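Filed under: How Stuff Works > Travel > Ages 8 to 11

What Is a Passport, and Why Do Grown-Ups Panic About It?

If your family has ever left for the airport in a perfectly good mood, driven ten minutes, and then turned the car around while somebody shouted "I thought YOU had them," you already know something about passports.

A passport is a small booklet from your country's government. It has your photo in it, your name, your birthday and a number that belongs to your booklet and no other. When you visit another country, an officer at the border looks at the booklet, looks at you, and decides whether you two match. You may be asked not to smile in the photo. Most people find this easy after standing in line for it.

Long ago, a passport was only a letter. A king or some other important person wrote a note that meant, more or less, "Please let this person through and don't throw them in a dungeon." Photos came much later. Before that, some passports described your face in words, so a stranger got to write down what they thought of your nose.

Why is it so easy to lose?

Because it is about the size of a slice of bread and gets used less often than the fancy plates. It spends most of its life in a drawer. Then, the night before a trip, it comes out to be checked, and it gets put down. On a bed, on top of the fridge, on the sofa.

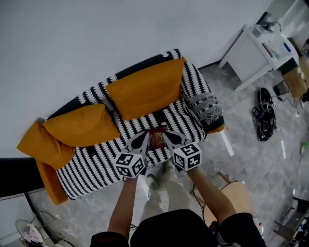

A dark red passport with a gold emblem on the cover, on a striped sofa seat.

Sofas are the worst of these. A sofa has cushions, and cushions have gaps behind them, and the gaps already hold a pencil, a sock and part of a cracker. Add a blanket and you can lose a passport for a week. At least a dark red cover shows up well against black and white stripes. On a dark red sofa, good luck to you.

Estela Durán works at the lost property desk at Drirnville Airport. Last year 846 lost things were handed in there, and 63 of them were passports. One was inside a shoe. "The owner said it was the safe place," she told us. "Then he forgot which shoe."

What do the covers mean?

Each country picks its own color. Red, blue, green and black are the usual ones. The shiny picture on the front is often the country's coat of arms, which can include lions, eagles or plants, depending on what the country thinks of itself.

Try it at home

Ask a grown-up where the passports are. Time how long it takes them to answer. More than 4 seconds means they don't know either, and you should probably start with the sofa.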